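Household Management I
Course Handout, Unit 5: Sorting and Storing Table Utensils
Instructor: Bhavana Rajan
Ayala Hall, Sterasgate Campus

Purpose of the unit
Students will learn to sort a mixed lot of table utensils by type, to match chopsticks into pairs, and to set out each group so that a second person can check the work. The unit carries 400 points toward the practical grade. The reading is Chapter 5 of the course packet, together with the storage chart distributed in August.

Terms used in this unit
Mate: the second chopstick of a pair, alike in wood, length, and decoration.
Band: the painted, wrapped, or printed section near the upper end of a chopstick.
Collar: a narrow ring at the border of the band.
Single: a chopstick for which no mate has been found.

Procedure
Clear a work surface before bringing any utensils to it. Separate spoons, knives, and chopsticks first, and leave pairing until the groups are complete. Hold each chopstick upright by its middle and read the decoration at the upper end. Compare the color of the band, then the collar, then the length. Two sticks of the same wood are not mates if their bands differ.

Chopsticks with a green patterned band and gold trim, among spoons
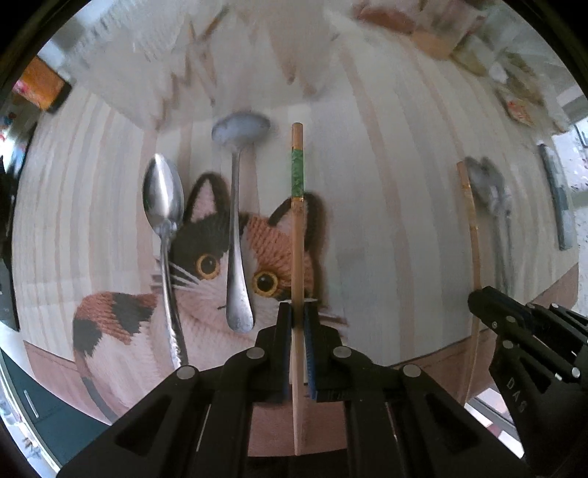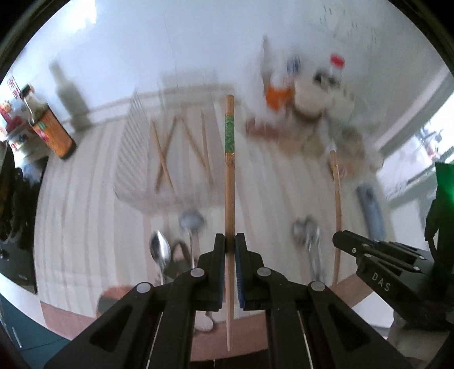 On the matter of singles, Ximena Cervantes asked whether one should be discarded at the end of the session. She had kept hers in a drawer for a full term and found the mate behind a dish rack, and she thought a waiting period ought to be written into the procedure. The request was accepted. Singles are now held in a labeled envelope until the end of the term and are checked again before the final inventory.

Storage
Paired chopsticks are laid side by side with the bands at the same end. Spoons are nested by size, bowls facing the same way. Knives are stored apart from all other utensils, blades turned from the front of the drawer. Utensils that have been washed must be fully dry before they are put away. Wooden pieces should air-dry on a rack or towel and should not be left standing in water.

Assignment
Sort one drawer at home or in the residence kitchen and submit a written inventory on Form 651. List each group on its own line, and enter singles under Remarks with a short note on the band and collar. Forms are due to Abundio Ledesma in the Terevon Room by 5 p.m. on the last day of the unit. Late forms will be accepted with the instructor's written permission.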